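The Couch Will Arrive Between 8 and 6

I have been waiting for a sofa since June. I say this without bitterness, or with no more than the regular amount, and mostly to establish my credentials. I want to talk about delivery windows, and I'd like it known that I have spent real time inside one.

The window in question belongs to a furniture outfit called Vulden, which took my money in 3 seconds and then discovered patience. The confirmation email gave me a date. A week later a second email gave me a different date and thanked me for my flexibility, a quality I had not shown. The third email told me to be home between 8 in the morning and 6 at night, and to have "a clear path." I cleared a path. I moved the lamp, the shoe rack and a fern that has never forgiven me. Then I sat on the floor of my living room and looked at the path for ten hours.

I am old enough to remember when a store had a truck, and the truck had a guy, and the guy would call from the gas station to ask which house it was. He was often late. He once put my parents' dresser through a screen door. But he was a specific person running late to a specific address, and my mother could be specifically mad at him. I have nobody to be mad at. Vulden hands its orders to a hauler called Protberg, which hands them to whoever has a van, and each of them will tell you with real warmth that you need to speak to the other one.

What I do have is tracking. I can see that my sofa is "in motion." I can see that it spent four days in Clakirow, a town I had never heard of and now feel I could find my way around in the dark. On the morning of the third attempt the tracker said I was the next stop, and it went on saying so until the streetlights came on. Then it changed to "We missed you!" I was home. I have never been so thoroughly home.
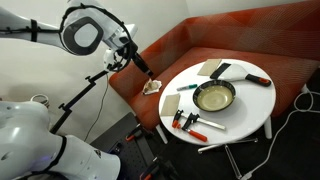 My neighbor Sakamoto Street message board took up the subject the same week, and one reply has stayed with me: the free delivery is the problem, it said, and if we all paid the 50 dollars it really costs to send two people and a truck at ten in the morning, they would come at ten in the morning. The writer added that a day off work costs a lot more than that, and that we are all bad at math.

I've thought about this more than I'd like. It's a fair point and I resent it. When I bought the sofa I was offered something called Premium Arrival, and I laughed out loud at the screen, because the sofa was already 1,000 dollars and I felt we had done enough for each other. So I took the free one. Free meant that the company stopped spending its own time and started spending mine, and it has been very generous with mine. I have now used up two vacation days sitting on a rug. My aunt went to Portugal with two vacation days and a weekend.

Still, I don't think the reply has it all the way right. I paid extra once, for a dishwasher. I got a narrower window, and they missed that one too, but more precisely. The extra money bought me a nicer text message.

What I'd like is small. If I'm not home when the truck comes, Vulden charges me a redelivery fee, and the terms are very firm about it. I would like the same fee to run in the other direction. Let them name any window they please, a whole day if they need it, and when the day is over and there's no sofa, let them owe me exactly what I would have owed them. I suspect the routing software would improve overnight.

I put this to the help line. I was number 445 in the queue, which gave me time to polish it. The agent was kind and typed for a long while, then said she had passed my feedback along and that I had a new date. She asked if there was anything that might get in the way of the driver.

I told her the path was clear. The fern has been in the bathtub for weeks and it's doing better in there than it ever did by the window, so I may leave it.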